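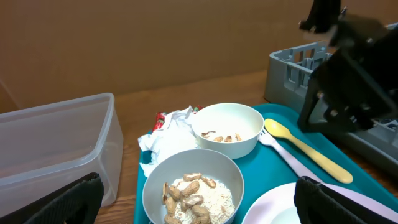
A teal tray with a white bowl and a gray bowl on a wooden tabletop.

Elora 3443

The Elora 3443 is a slot car set made by Miletti, a manufacturer of toy vehicles and track. It consists of 2 cars, 156 inches of plastic track, a power supply and a pair of wired hand controllers. The number 3443 is the catalog number and does not refer to scale.

Design

Each car has a molded plastic body clipped to a metal chassis. A small motor drives the rear axle through a single gear. Braided contacts under the nose pick up current from rails on either side of the slot, and a guide pin holds the car in its lane. Body shells can be swapped between chassis without tools.

Track

The track is supplied as straight and curved sections with locking tabs. It can be joined to older Miletti track only with an adapter section, sold separately. Miletti allows up to two extension packs on the standard power supply.

Variants

An export version was sold by Alipour under its own label, with different decals and a plug to suit local outlets. Replacement motors for both versions were made by Niltel and are interchangeable.

See also
Slot car
Model car
Toy racetrack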